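Notebooks > Bredine cell > House rules

Nov 26, 2023

Spent the whole session on the house rules for the Bredine cell, because the version taped inside the cabinet dates from September and half of it talks about a gripper we don't use anymore. We've got a hand on the arm now and the rules ought to know that! I went through them one at a time with the bowl job (rack, tray, the pink bowls) and marked up what I'd keep.

Rule 1, clear the rim before you travel. Keep, but say it better. The old text gives one height for the wrist, and that's no good with fingers, where the lowest thing on the arm might be a thumb or an index that somebody left extended in the last pose. New wording: measure from the lowest fingertip in the pose you're going to travel in. The margin over the bin rims is 30 mm, and over the steel rail too. I'd like it bigger but then the elbow gets into an ugly spot over the near bins.

Rule 2, one bowl per pick. Keep as is. They nest if you let them and then you have two bowls and a lot of opinions.

Rule 3, grip on the rim. This one I rewrote completely. Fingers over the rim, thumb underneath as a backstop, and the program has to name which bin it's lifting over. I want that last part in there for whoever reads the log afterward (usually me, usually grumpy).

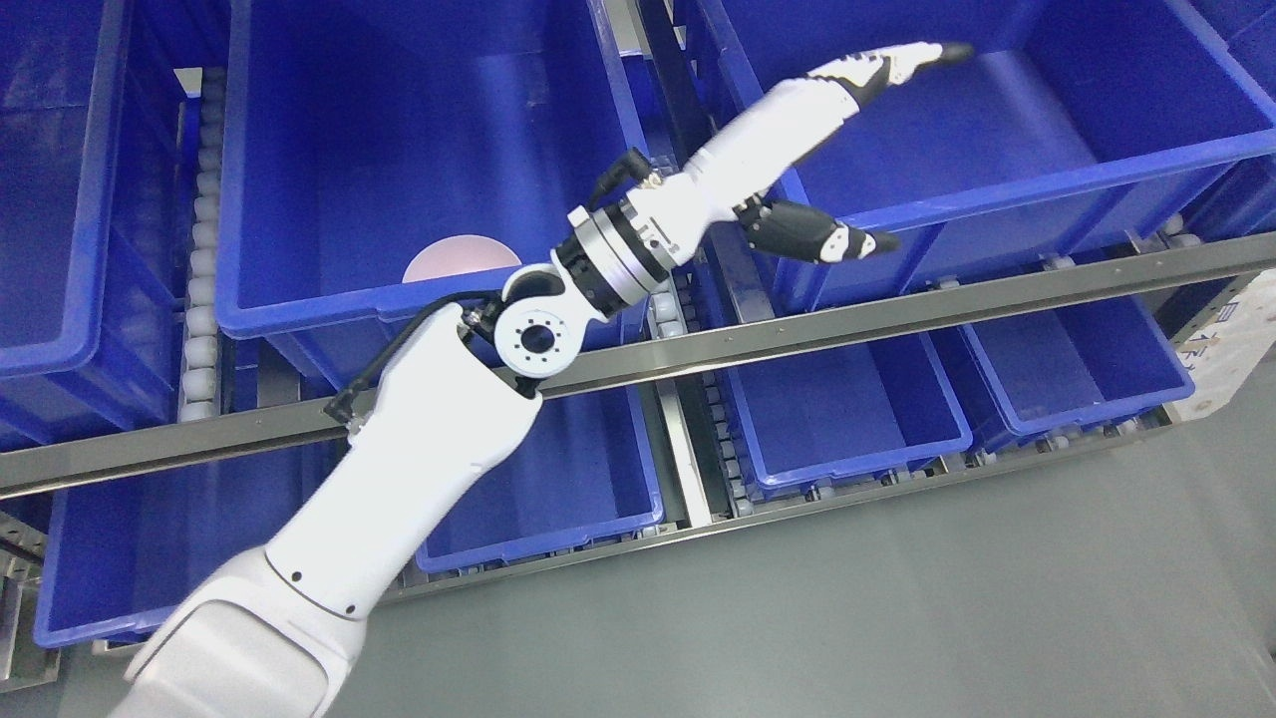
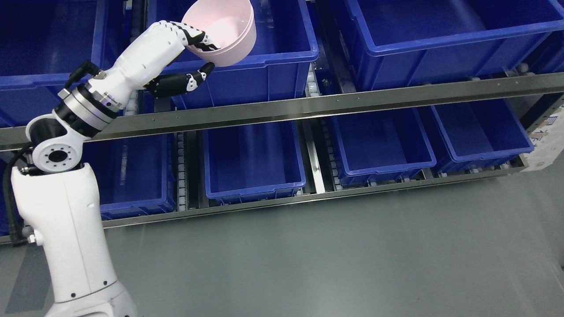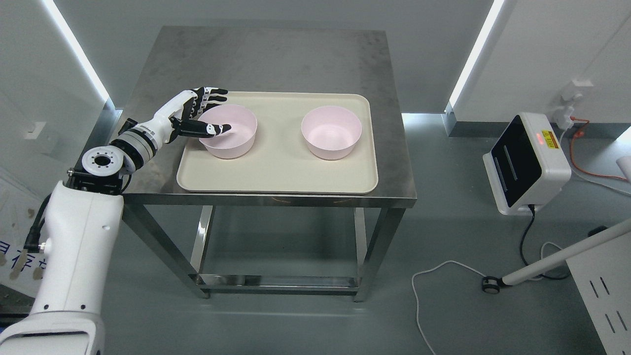 Arm over the blue bins in the first two, bowl in the fingers in the second; third is at the steel table, index finger down into the left bowl.

Rule 4, pointing poses. New! We never had one for a single extended finger, and I think it deserves its own line. Slow speed only any time a finger is inside a bowl or a bin, and no sideways wrist moves until the tip is back above the rim. Sideways with a finger down is how you drag a tray across a table, and I'd like us to learn that from a notebook this time.

Rule 5, cables. The old rule says "check cables," and that's the entire rule. Bless whoever wrote it. I changed it to: before the first run, jog the arm to full reach over the rack by hand and look at the loop by the elbow and the short one near the coupling. If either goes tight, stop and re-dress it. Same for anything lying on the floor inside the reach line - move it or tape it, then start.

Rule 6, who holds the stop. Still one person, still no phone in the other hand. The Drornonham shop lets the operator swap out in the middle of a run and I really don't like it. Ours says finish or abort, then swap.

Program numbers, so I don't have to dig again: 1163 is the rack side, 1899 is the table side. Neither one has the new slow zone in it yet. Run 138 is the last one logged under the old rules, and I drew a line under it in the binder so we can tell them apart.

Still to do: ask Carnuveck if their spare fingertips are the same length as ours (rule 1 depends on it), print the new sheet, take the old one down. Big letters this time please, I was squinting.

Recent entries
Tray fixture, second try
Navaratnam coupling - torque check
Reach line tape and where it peels
Old gripper, boxed up

Bredine cell notebook | Contact the shop desk | Back to top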